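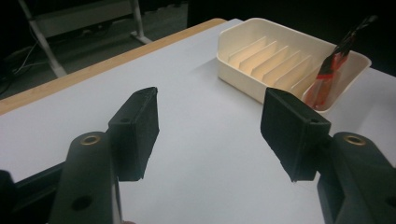 4.2 Table color and how long people stay

I came to table color by accident. The Canen survey was set up to ask library visitors about noise, and the surfaces question was a leftover I squeezed in at the bottom of page two. Then the comments started coming in, and people had a lot to say about tables! The most common complaint was glare from white ones. A white tabletop like the one in Figure 1 bounces back a good deal of whatever light hits it, and if you're reading under a ceiling fixture for a couple of hours (or trying to, anyway) you may start shifting your book around to get away from it. Dark things stand out sharply against white, as the black parts do in the figure, and a few readers told me they liked that, mostly for finding their pens.

So I went back and coded every table answer properly. We received 3,785 forms from 115 reading rooms in Prukport and Lirkgate, and 3,439 of them had the surfaces question filled in well enough to use. I left the others out of this section but kept them in for noise. I coded color from what the visitor wrote, which means "cream" and "off-white" went in with white. I went back and forth on that one, and I'm still not sure I got it right. One person's cream is another person's beige, and beige got its own code.

Visitors at white tables reported shorter stays than visitors at wood-toned ones, and the gap was wider in Lirkgate. Before anyone runs out to buy new furniture, though, I should say that the white tables in Lirkgate are mostly in the newer branches, and the newer branches have the big south windows. I can't pull those two things apart with the forms I have. The Gebremichael branch in Prukport is the nearest thing to a fair test, with both kinds of table in one long room under the same lights, and the difference there was small. It went in the same direction, but I wouldn't bet much on it.

What I'd really like is a light meter reading at each seat. We took a handful in July, all before lunch, and they're too patchy to report. The next round of the survey will ask visitors to mark their seat on a floor plan, so the readings can be matched to the answers.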